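4. Fitting the posts, panels and edge rails

Before you begin this section, the base frame should be standing in its final place and levelled (section 3). The tabletop should be on the frame but not yet screwed down. Leave its protective film in place until step 12.

You will need the 3 mm hex key from the Nedent fixings bag, a spirit level, a soft cloth and a pencil. A second person is needed for steps 4 to 7.

CAUTION: The panels have sharp corners until the end caps are on. Wear gloves when lifting them and don't slide them across the tabletop.

Posts

1. Check that the tabletop is pushed fully back on the frame. There should be an even gap along the far edge, wide enough for the grey strip.

2. Lay the grey strip along the far edge of the table with its flat side down. Press it into place with your thumbs, starting in the middle and working outwards. Don't trim it yet.

3. Stand an aluminium post at each far corner, so that the strip runs between the feet of the posts. The open slots face the two panels that will meet there. Put the foot screws in by hand and give each a couple of turns.

Note: The left and right posts are not the same. The left one has a pencil mark L inside the lower end. If the mark has rubbed off, hold the post upright with the drilled end down — the slots should face the back and the left.

Panels

4. With one person on each side, lower the back panel into the slots from above. Keep it level as it goes down. If it jams, lift it out and start again. Don't push down on one corner.

5. Lower the left side panel into its slot in the left post.

6. Fit the right side panel in the same way. It comes with the bracket holes already drilled, so check that they are at the bottom.

7. Hold the spirit level against each post in turn and adjust the feet until both are upright. Tighten the foot screws, a little on one side and then a little on the other.

CAUTION: Don't lean on the side panels or hang anything from them until the edge rails are fixed.

8. Push the end caps onto all exposed corners. A tap with the heel of the hand is enough.

Edge rails

9. Place a metal rail along the left edge of the tabletop and another along the right. Each should sit flat and follow the edge for its whole length.

10. Put in the rail screws from the far end towards the near end, leaving each one half a turn loose. The screws are spaced at 400 mm. Once they are all in, go back and tighten them.

11. Check the seams between the panels. If you can see light through a seam, loosen the post foot, press the panel home and tighten again.

12. Screw the tabletop down from underneath, peel off the film and wipe the surface with a dry cloth. Go over all the screws again after 30 days' use.

When the enclosure is complete, the back panel and both side panels close off the far edge and the two ends of the white tabletop, with a post down each seam and the grey strip joining the feet of the posts.

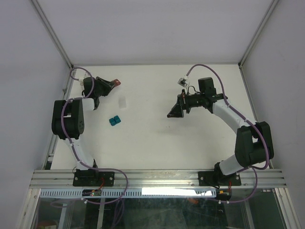 Harriet Szabo writes that at Studemthorpe she found it easier to fit the left side panel before the back one, because their bench stands close to a wall and there was no room to get behind it. She also left the film on the table until the rails were tight, and would do the same again.

Either order is fine for the panels in steps 4 and 5, provided the post feet are still loose when the second panel goes in. If the bench has to stand against a wall, put the foot screws in before moving it back.

Cleaning the panels and top

Use warm water with a little washing-up liquid and a soft cloth. Wipe the panels from top to bottom and dry them straight away. Don't spray anything directly at the seams or the grey strip.

Marks on the white top will usually come off with a damp cloth. Scouring pads and cream cleaners leave it dull — we can't put this right under the guarantee.

Replacement strips, end caps and rail screws can be ordered from the Lindgren parts counter at Mallside. Quote the number on the underside of the tabletop. Panels are sold singly, but please say which side you need.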